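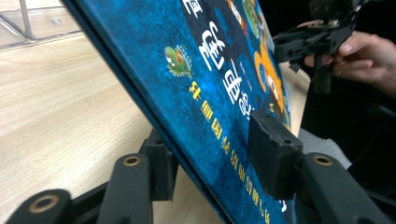 A gripper that drops a book has failed. Everyone in the room hears it hit the floor, someone writes it down, and the run gets thrown out or fixed. I worry more about the gripper that holds on and damages what it is holding.

In February our group at Brophy finished a set of 1,341 handling runs with picture books. The hand-held grippers were the Serkora type, with black plastic arms and rubber pads, and people did the moving. The recordings went to Jukow, where they were used to train an arm to shelve returned books. On paper the set was good. Only 20 runs were marked as drops.

Then a librarian at the Wirno branch sent back 2 hardcovers with cracked hinges. The arm had picked them up near the spine and kept squeezing while it turned them. No alarm went off. The log listed both as successful picks, and by the rules we wrote, they were.

The cause was dull. A stop screw on one gripper had worked its way out, so the jaws closed farther than they should have. The people using it got used to the feel and squeezed through it. Those runs were kept, and the arm learned from them. We pulled more than 200 runs in the end, and I doubt we found them all.

I have heard this called operator error. I don't agree. A person holding a tool for hours will adapt to it, and we should expect that. The check belonged at the start of each session, with a gauge between the pads, and it was missing from our sheet. I helped write that sheet.

Some people in this field will say a cracked hinge on a children's book is a small thing. It is cheap to replace, and it hurt no one. But the same pads and the same habits will be used on other jobs, and a squeeze that goes unrecorded on a book will go unrecorded on a wrist or a pill bottle too.

My view is that pad force should be logged on every run, and that the object should be inspected before a run is called good – by a person, with the book open. It slows things down. Our sessions now take longer, and Jukow has complained about the wait.

They can wait. The hinge check goes on the sheet this week, right under the gauge check.

26 June 2020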